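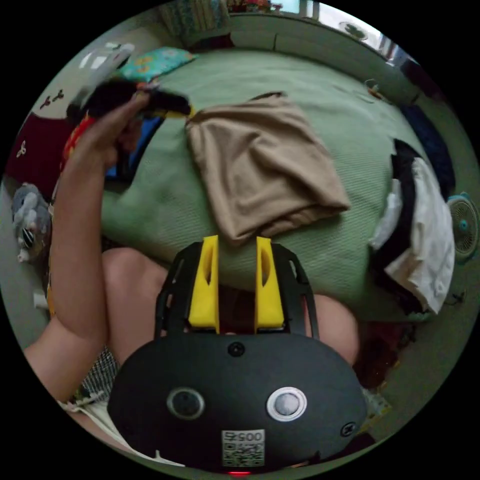 Spare room, bed made up, folding still to do

Gilier Valley Community Forum > Phones and Internet > Fibre reaches Kasden school, who's next?

Started by hillfoot_fab, August 8, 2021

hillfoot_fab wrote:
Big news for anyone who hasn't been past the school lately – the fibre is live! They switched it on last week and the head, Aurelia Wyss, let a few of us parents come in and try it. 100 down and 100 up, on a line that used to fall over if two classes watched a video together. My youngest showed me a lesson where they were talking to a class on the coast, and there wasn't a single freeze. I was grinning like an idiot.

So the cable now runs all the way up from Wallner, past the sawmill, over the bridge and into the school yard. It goes right by our gate! Who do we talk to about getting houses joined on? I'd sign up tomorrow.
Fabian Leitner, Hillfoot Lane

marmot_marge wrote:
Wonderful! I taught in that building for years and we had one computer in a cupboard, which you booked on a sheet of paper. Really pleased for the little ones.

Is it the whole school or only the new block?

hillfoot_fab wrote:
Whole school, Marge, including the hall and the wooden hut at the back. There's a box in the corridor with more lights on it than our Christmas tree.

trenchfoot wrote:
Great for the school, but please don't get your hopes up about the houses. I did groundworks on the Wallner end. What runs past your gate is a sealed duct with no joint in it between the bridge and the school. To serve Hillfoot they'd have to dig a chamber, split the cable, then run a new duct to each house. It's rock up there. I broke two breakers on the stretch by the sawmill.

Polly K wrote:
> please don't get your hopes up about the houses

Mine are up and they're staying up! They said the same about the school in May. "Not this year, ground too hard." And look.

I'm on Gumiron wireless at the moment (the dish on the ridge) and it's fine until it snows, then I'm on my phone at the kitchen window. My whole job is sending large drawings to people. Fibre would change my life.

oldstation wrote:
I'll be the grump. Gumiron does me perfectly well. I read the paper, I ring my daughter, I watch the cycling. Why would I want the lane dug up for that? And who pays? The school had a grant. Houses won't.

hillfoot_fab wrote:
Fair question, oldstation. Aurelia told us the grant only covers the school itself, so you're right there. But the company said at the open evening that they'd cost up a spur if 70 households put their names down. Names only, no money at that stage. I've started knocking on doors and I'm enjoying it far more than I expected, people keep giving me cake.

trenchfoot wrote:
70 out of how many, though? Half of Kasden is holiday places with the shutters down. And "cost up" isn't "build". I'd want to see the price per house before I got excited.

Having said that, put me down. If they do dig, I'd like the work.

Polly K wrote:
Ha! Got him.

Fab, can you add me, and my mum at the end cottage? She'll say no if you ask her, so ask her about video calls with the grandchildren first and mention the cable afterwards.

marmot_marge wrote:
Me too please. And could the school open the hall one evening a week so that people can bring a laptop in? I'd happily sit with anyone who's nervous of it. The chairs are tiny but you get used to them.

hillfoot_fab wrote:
Marge, I love that. I'll ask Aurelia when I do the morning drop-off.

oldstation wrote:
Still not signing. But if the hall is open and the cycling's on a big screen, I'll come to that.

hillfoot_fab wrote:
I'll bring the list and a pen just in case. Anyone beyond the bridge, leave a message here and I'll come round with the form. Dogs welcome to bark at me.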